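From: Sándor Balogh
To: litigation-support list
Date: Mar 31, 2024
Subject: Re: Page limits on exhibits to the fee motion

Maribel Urrego wrote:

> Does the page limit in the Gadier matter apply to billing records
> attached to a declaration, or only to the brief? Opposing counsel
> says we are over. Our set runs to 203 pages. Also, do we need to
> refile the whole thing if we redact after filing?

Maribel,

The limit applies to the brief only. The scheduling order from December sets it in paragraph four and excludes declarations and exhibits by name. I would cite that paragraph in a short reply letter and leave it there. A motion to strike on this ground is unlikely to go far, but the letter should be on the docket before the hearing.

On redaction, the clerk's office wants a full replacement of the affected exhibit, with the same exhibit letter and the word "Corrected" on the cover sheet. Do not file loose pages. In Wu we replaced 11 entries by loose page and got a deficiency notice the next morning.

Two points on the billing records:

1. Block-billed entries. The export from Terorix merges all time by one person on one matter on one day. We had 193 merged entries in Idbridge and had to split them by hand from the daily notes. Check the "itemize" setting before you export.

2. Numbering. Bates stamps should run across the whole declaration, exhibits included. If Exhibit C restarts at page one, the table of contents will not match and the judge's copy will be sent back.

The Idbridge declaration is a usable model for the body text - take out the paragraph on local rates, as it relied on a survey that is now out of date. The signature block also needs the new suite number.

I have not looked at whether travel time is recoverable at the full rate. If anyone on the list has a recent order on that, please post the docket number.

Sándor
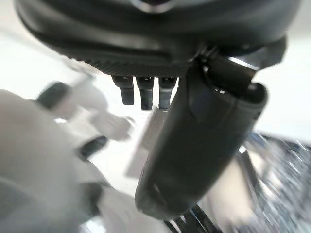
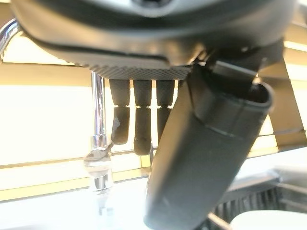

Both: underside of gripper housing, with the three short fingers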